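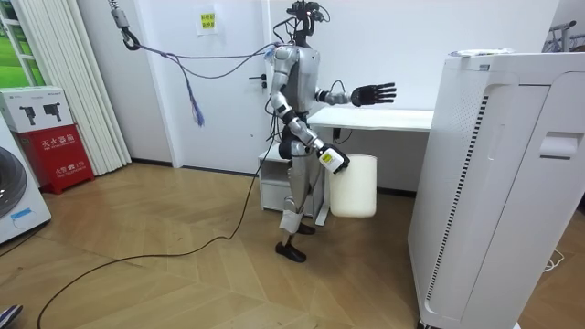

Prelance 33 bucket, plain white

Plain white bucket, cylinder shape, matte, no print on the outside. Cleaning, mop water, toys, onions, whatever. We sell a lot of these to people fitting out a small flat or one-room office and wanting it to match a white desk. It does match. Not a perfect paint-chip match but close enough that it goes away next to the furniture.

Good points first. Straight sides so a cloth gets into the corner at the bottom. Rim is rolled over, you can pick it up by the rim with one hand if it's not full. Full – use two hands. No handle on this version. People ask every week. The handled one is the Prelance 33H, seperate listing, costs a bit more, ships from the same shelf.

Size: 33 cm tall, fits under most desks next to a drawer unit. Measure yours first. Low cabinets on short feet are fine, it stands beside them, not under.

Material: polypropylene. Hot tap water OK, boiling water no. Bleach at normal dilution OK. Don't leave it in full sun on a balcony all summer, the white goes yellow and we can't take it back for that.

On wood floors: base is smooth, no feet. Slides easily, won't mark sealed parquet. Grit under it will, so wipe the bottom before you push it around. Oiled floors, put a mat down. Wet ring on oiled oak is not fun to get out.

Lid: none included. The Okoth round lid fits, snug at first, loosens up after a few uses. Order code is on the lid page.

Ships nested in stacks, so the outside of yours may have a light rub mark near the top. Normal. If it's cracked, that's not normal, send us a picture of the crack and the carton and we swap it.

Reltero white jug

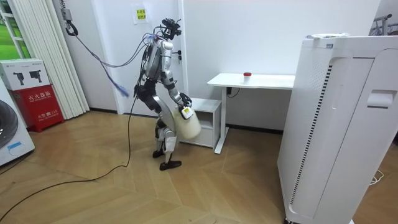
Page last changed: January (stock note, jug cleaning section, returns text)

The jug is the other half of the set. Rounded, white, lets some light through so you can see the level from outside without opening anything. Small yellow and white label up near the top edge. Some buyers peel it off the first day, some leave it. If you want to peel it, warm the spot with a wet cloth for a minute and go slow from one corner. Cooking oil takes off what's left of the glue, then dish soap.

What people use it for:
– plant water, by far the most
– rinse water when mopping (bucket for dirty, jug for clean)
– filling a humidifier
– dry stuff like pet food, works ok if you keep it dry inside

Not for drinking water. It isn't sold as food grade and we don't want to hear about lemonade in it. Use something else.

Carrying: hold it from the top and let it hang, easier on the wrist than hugging it. On a patterned floor like herringbone you will not notice small drips until they dry, so keep a rag with you. Sealed floor, a few drops do nothing. Just don't let a puddle sit in the joints.

Cleaning: warm water, soap, long brush. Not dishwasher safe! Bottom rack will warp it and then it rocks on the floor forever. Limescale line at the fill height comes off with vinegar, leave an hour, rinse twice. Leave it upside down on a towel to dry or it gets that cupboard smell.

Storage. Goes under a desk, goes in the bottom of a closet, goes behind a door if the door has the room. Does not fit inside most small drawer units, dont try, you'll scratch the drawer front. An open shelf may work. Check the height of the opening, the jug is wider at the shoulder then it looks.

Bought together, bucket and jug are one carton, item 366. Bought apart they are two cartons and two lots of shipping, which adds up. We can't merge them after the order is placed, the warehouse in Fallville packs fast and it's usually gone by the time you write.

Keeping things off the air purifier

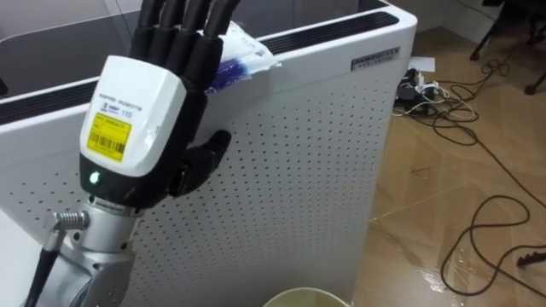
Posted by the Fallville shop desk

Adding this section to the set page as we get the same email over and over. Yes, a tall purifier ends up as a shelf. Crumpled plastic bag with something blue in it, right on the top edge, we know how it goes. Tall flat-ish thing in the corner of the room, hands full, you put the bag there for a second.

Trouble is a lot of tall units blow out through the top. Thin plastic is the worst for it, light enough to move around and flat enough to cover the vents. Check your manual for where the air comes in and goes out on your model. If the front panel is perforated, keep that side clear too. Leave 57 cm in front if you have the room. Less is livable in a small office, just don't push a desk or a full bucket right up against the holes.

Little round holes collect lint. Soft brush on the vacuum, low setting, top to bottom, then a dry cloth. No spray on the panel. Unit off and unplugged first.

Loose bags: empty them and drop them in the bucket untill you have time to fold them. That's really the whole trick. One bucket by the desk, bags and packaging go in it, it gets emptied when it's full. With the Okoth lid on, you don't have to look at it.

We do not sell purifiers or filters. Please stop asking for filters. Try whoever made the unit.

Ordering notes

Stock moves quick on the white. Gray is in but slower, and the gray jug doesn't show the level, so think about that before you pick it for looks.

Shipping takes roughly 3 working days once it's packed. Islands and mountain zips longer. Tracking comes by email, check spam. Order before noon and it's normally packed the same day, after noon it's the next.

Returns: unused, in the carton, with the paper that was inside. Rinsed out is used. We can tell. Refund goes back to the card you paid with and the bank takes its own time after that.

Color: "white" is the bucket white, a bit warmer than desk white. The jug looks cooler, the light comes through it. They were never meant to be identical and we won't swap one for being a different shade than the other.

Spare labels for the jug – no, we don't have them.

Bulk, ten sets and up, write first and don't just put it in the cart. Cart will take the order and charge single carton shipping on every one, then we have to undo it by hand.

Questions: use the contact form, put the item number in the subject line or it goes to the general pile.

Contact | Shipping and returns | © Reltero Home Supply, Fallville. All rights reserved. | Back to top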